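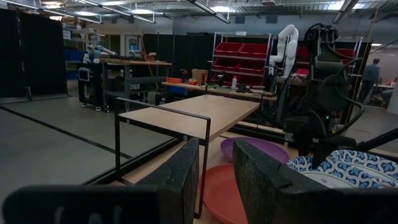

A reader asks whether plastic plates can share a shelf with patterned bowls. Yes, if the bowls don't go on top of the plates.

**2/** Plates with a raised rim stack by rim diameter, largest at the bottom. Purple and orange-red can go in one pile. Color isn't a sorting key.

**3/** Bowls get their own spot. A tilted bowl takes more width than a level one, so set it flat before measuring.

**4/** The Eskola riser I use at home is 28 cm deep. My plates are 25 cm. That leaves 3 cm, enough for fingers at the back.

**5/** Low risers with a thin metal frame: check that all the feet touch. Mine rocked through January until I put felt under one corner.

**6/** Next: drying racks. I have a Brenix on the counter and 600 mm of space to fit it in.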